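Gripper build, part 2: pads on, bedroom test

Quick one tonight, dinner's in the oven. Both hand-held grippers are together and closing on stuff.

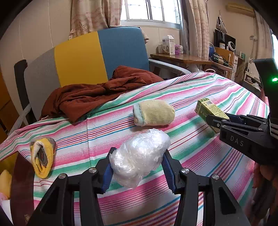

What changed since last time

New pads. The blue ribbed ones, one on each finger. The old smooth ones were useless on anything shiny, and crumpled plastic was the worst. Ribs are a lot better. Cost me 23 dollars for the set from Zornetti plus a wait.

Linkage screws. Backed them all out, cleaned the holes, put them back in. The arms had been binding near full close. Too tight and it drags, too loose and the fingers twist. Went a hair loose, will see.

Boxes

Small cardboard box is my favorite test peice right now. Squeeze too hard and the corners go, so you find out fast. I want to hold one by the edges at a tilt and set it down flat. Got 29 tries in before my wrist gave up. Didn't write down how many were clean, should have.

Socks

Rolled socks are next on the list. They squish, so the fingers close further than you'd think and the far end swings around. Same deal with anything terry.

Still to do

- strap on the handle, needs padding
- weigh the pair again, last time it was 659 grams each and my arm knew it
- threadlocker on the pivots once I'm happy with them
- try a hard table, a soft bed hides a lot of bad put downs
- spare pads, in May probly

Oven's beeping. More when the spares get here.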